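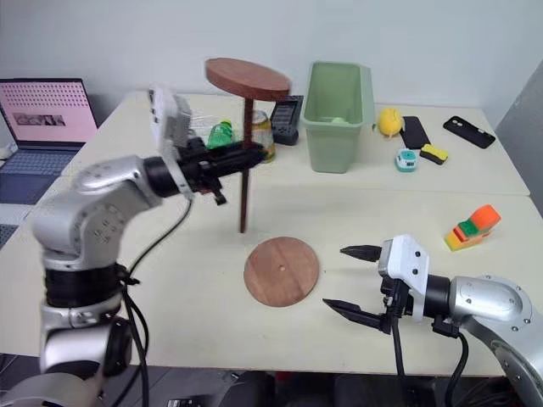 Brazo izquierdo con la pata sujeta, base en la mesa

Ticket 114 – comparación de pinzas, Zendar y Hernton. Estado: abierto.

Con la pinza Zendar, la pata gira dentro de los dedos cuando el brazo baja hacia el agujero. De 24 intentos, fallaron nueve. Ya he cambiado la fuerza de cierre, sin mejora.

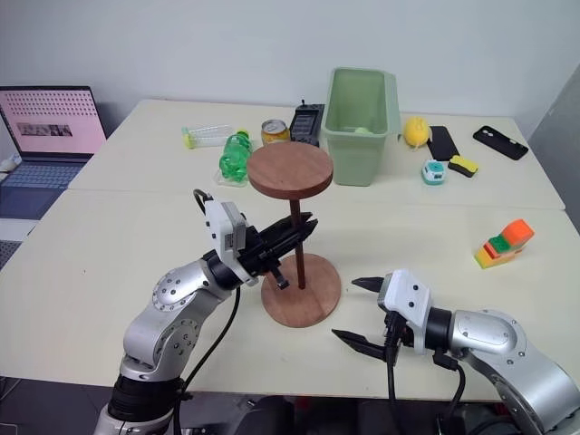 Última modificación: diciembre, 16:40

Dedos a media altura de la varilla, soporte sobre su base. Falta repetir la serie con Hernton – pido los dedos de goma.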